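FUVDALE CRICKET LEAGUE ADOPTS NEW CODE OF CONDUCT FOR PLAYERS' PUBLIC COMMENTS

December 1, 2018

The Fuvdale Cricket League has adopted a written code covering what players, coaches and club officials say about opponents and umpires, both in the press and on social media. It applies to all 44 member clubs from the start of next season.

Under the code, players remain free to defend a team-mate in public. They may not repeat an allegation that is still being heard by a league panel, or post remarks about an opponent's family or private life. A first breach will bring a written warning. A second will bring a ban of up to 5 matches.

The league consulted its clubs in June and received 597 replies. Gonisau Cricket Club asked for a clearer right of appeal, and this has been added. Appeals must be lodged in writing before the next league fixture.
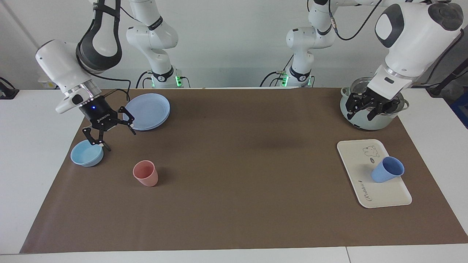

Owusu Trophy

The code will also cover the Owusu Trophy, the league's limited-overs knockout. Team captains will sign a copy before the first round. Prize money for the competition stays at £3,000, shared between the two finalists.

Matches in the trophy will be played at Fuvdale and Gonisau, with the final at the Fara Ground. Start times will be sent to clubs with the fixture list.
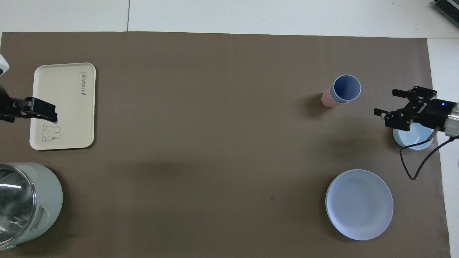
Junior cricket falls under a shorter version of the code, written for players aged 11 and under and their parents. It asks adults on the boundary not to shout at umpires or use nicknames that mock a child's batting. "Rabbit" is given as one such word, and is better kept for things like the cream tray with the name in script and a little rabbit's face drawn on it. Junior coaches will go through the wording with their teams at the first practice.

Clubs should display the full code in the pavilion. Copies are available from the league office in Fuvdale.

ENDS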